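4.2 Folding laundry with two arms

The second chore in our study is folding. We chose it for two reasons. It comes up every few days in most homes, and cloth has no fixed shape, so a motion that suits one garment may fail on the next. Earlier work on the Pamgate bench (Section 2) dealt only with flat towels laid out by hand. We wanted to know how well a pair of small arms copes when the item is taken crumpled from a basket and other household objects are left nearby.

All trials were run on the Drera cell. The policy was trained on 1,251 demonstrations recorded by Su-bin Lim and Berhanu Jemal, using the Darkow teleoperation software. Training ran for 3,000 steps at the settings given in Section 3. A trial was counted as a success if the cloth ended as a flat rectangle with no corner sticking out by more than 3 cm. The operator did not touch the cloth once a trial had begun.
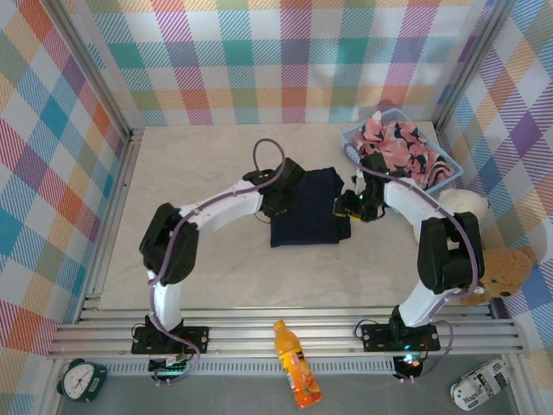 Figure 3. Two-arm folding cell. The left gripper rests on a folded navy cloth and the right gripper is held just to the right of it. A blue basket with a printed pink cloth is at the upper right.

We ran 47 trials. The policy succeeded in most of those with plain, medium-weight cloths, and in far fewer with thin printed ones. The most common fault was a double grasp, in which one gripper picked up two layers and the fold came out uneven. Pressing down with one gripper while the other let go reduced slipping, but added to the time taken. Loose objects around the work area, such as soft toys, had little effect unless an arm brushed against them on its way to the basket.

Speed remains a problem. Both operators folded the same items by hand far faster than the arms did. Negussie, our second test site, saw the same gap with its own set of cloths. On these results we would not call the chore solved for home use, though a slow machine left to run overnight may still be of some value. Section 4.3 turns to sorting, where the arms did better.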